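News > Plant floor > Junar line

Junar cell back up after finger pad swap

The rod-loading cell at Junar is running again as of 2018-10-27. Tinano techs put new pads on both fingers and re-taught the rack postion. Old pads had 4000 cycles on them.

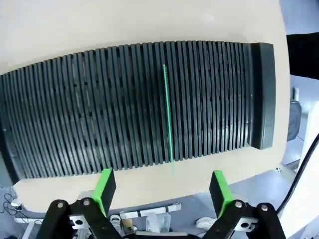 Green rod in the slotted rack, gripper fingers open.

Pivot bolts checked, no play. Next pad check at 400 cycles, then back to normal schedule.

Comments
dkr: what torque on teh bolts?
millside: Ours at Castillo wore out way sooner

Contact | © Dirow | Back to top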